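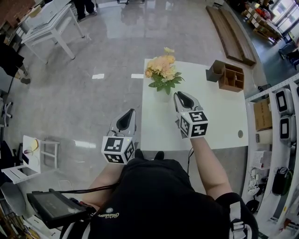

Working notes and data card for the `desk-dressing` part of the Varkstead set. Maintained by Yasuo Hosoda. Corrections go to Bríd Brennan, who keeps the object list.

## Contents

The part covers small arranging tasks on office and home furniture: placing a vase, filling a desk organizer, clearing a table top, moving light items to a side table. There are 3,343 episodes. Of these, 77 are held out and listed in `holdout.txt`.

| File | Content |
|---|---|
| `episodes.csv` | one row per episode, with task and surface |
| `objects.csv` | object names, color, material where known |
| `surfaces.csv` | tables, shelves, seats |
| `holdout.txt` | episode numbers, one per line |

## Objects

Names in `objects.csv` are generic. The main entries are:

- `flowers_peach`: artificial arrangement, peach and apricot blossoms with green leaves. Always listed together with its vase.
- `vase_white_small`: small white vase. It has its own row for episodes where the flowers are taken out.
- `organizer_brown`: wooden desk organizer, several open compartments, one taller than the rest. Compartments are not labeled individually.
- `misc_light`: anything without its own row. See Known problems.

The flowers and vase count as one object for placement tasks. A placement is complete when the vase stands upright on the target surface with no hand or tool touching it. The direction the blossoms face is not scored.

## Surfaces

1. `table_main`: white, rectangular. There is a round gray grommet hole in the top, near one edge. Placements that overlap the hole are tagged `on_grommet`.
2. `table_side`: white, slender legs, lower shelf. The lower shelf is a separate surface, `table_side_low`.
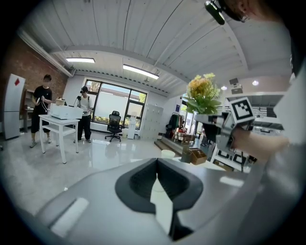 3. `shelf_wood`: wooden shelves near the brick wall. Used as a source of objects only, never as a target.
4. `seat_any`: all chairs, white and gray. Items left on a seat are recorded but do not count as put away.

The refrigerator is furniture for the purposes of this part. It has no row in `surfaces.csv`, and no task opens it.

## Row format

```
episode,task,object,surface_from,surface_to,result
0412,place,vase_white_small,shelf_wood,table_main,ok
0413,move,organizer_brown,table_main,table_side,ok
0414,place,flowers_peach,table_side,table_main,tipped
```

Values for `result` are `ok`, `tipped`, `dropped` and `stopped`. Use `stopped` when the person ended the episode early for any reason.

## Known problems

- The floor is polished and reflects the ceiling lights. Automatic surface masks sometimes include the reflections. Kenta Shimada corrected the masks for `table_main`; those for `table_side` are uncorrected.
- White objects on white tables have weak edges. Outlines for `vase_white_small` should be treated as low confidence near the base.
- `misc_light` is too broad. Sadao Shibata is splitting it by size.
- 2 episodes have `surface_from` and `surface_to` swapped. Both are in the holdout and will be fixed in the next version.

## Changes

**October**
- Split `table_side_low` from `table_side`.
- Renamed `box_brown` to `organizer_brown`. Scripts that read the old name need updating.
- Removed the `neatness` column. The two labelers did not agree often enough for it to be useful.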